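Start/Stop Station Rebuild: What We Learned from Two Push Buttons

Project report, second-year Industrial Controls
Grendau Technical College

Why we picked this

Our class had to choose one small piece of industrial hardware, take it apart as far as it would go, understand it, and wire it back into something that works. Other groups went for motors and timers. We went for push buttons, and we got some teasing for it, but we would choose the same thing again in a second! A push button station is on nearly every machine in the training hall, we had all pressed one a hundred times, and not one of us could have drawn what was going on behind the cap.

The goal was a two-button station, green for start and red for stop, that would latch a small contactor and drop it out again on command. We also wanted a fair number of test presses on each button so we could say something about how steady the contacts were.

What we started with

The station came out of the Gusero conveyor trainer, which was being rewired in October. The old wiring had been cut short, so we stripped it all off and began fresh. Our parts were the enclosure, the green button, the red button, a spool of stranded wire, ferrules, and a 24-volt contactor on a piece of DIN rail. The power supply was the Thepsuriya bench unit that lives in the cabinet by the door (the one with the stiff knob).

How a push button station works

The two buttons look almost the same, but they do opposite jobs. The start button has a normally open contact: nothing flows until you push. The stop button has a normally closed contact, so current passes through it all the time and pushing breaks the circuit. This is a safety idea. If a wire to the stop button falls off, the circuit opens and the machine stops by itself.

A start button springs back as soon as you let go, so something has to keep the contactor on. We used an auxiliary contact on the contactor, wired in parallel with the start button. Once the coil pulls in, the auxiliary contact closes and feeds the coil, and your finger can go home. This is called a seal-in circuit, and drawing it by hand on the whiteboard was the moment the whole project clicked for our group.

Taking it apart

We opened the enclosure first and checked every terminal with the meter before touching anything. Then we loosened the mounting hardware, worked each button free of the cover, and cleaned the threads with a soft brush. Our first attempt at removing the red button was too rough and we scratched the inside of the cover a little. The second one went much better — hold the body still and turn only the nut.

With the buttons out of their holes it's much easier to see how they are built. The colored cap is the only part an operator ever notices, and behind it come the threaded body, the mounting section, and the contact block where the real switching happens. The housing of the block is translucent, so some of the little parts inside show through. We spent far too long just looking at that!

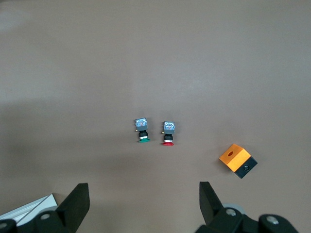 Wiring and first power-up

We ran the 24-volt supply through the stop button first, then to the start button, then to the coil. The auxiliary contact went across the start button. Every wire got a ferrule and a number, and we tugged each one before closing up.

On the first power-up the contactor pulled in and dropped right out again when we released the green button. We had landed the seal-in wire on the wrong auxiliary terminal, a normally closed one. Moving that one wire fixed it, and the clunk of the contactor staying in was very satisfying.

Test results

We pressed the start button 1417 times and the stop button 1312 times, taking turns and keeping a tally in the Restard log sheets. The difference is our own fault: we ran extra start presses with the coil disconnected to listen for bounce. The start contact closed on every press. The stop contact opened on every press too, although during the first 80 the red button felt gritty. After another cleaning it moved smoothly.

What we would change

Label the contact blocks before removing them. We mixed ours up once and had to go back to the meter to sort out which was normally open. We would also take readings of contact resistance before and after the test presses, as we only took them after and had nothing to compare them to.

Next term we hope to add a pilot light to the station, so you can tell from across the hall whether the contactor is in. The drawing for it is already half done — the light goes in parallel with the coil, and we only need to find room for it on the panel.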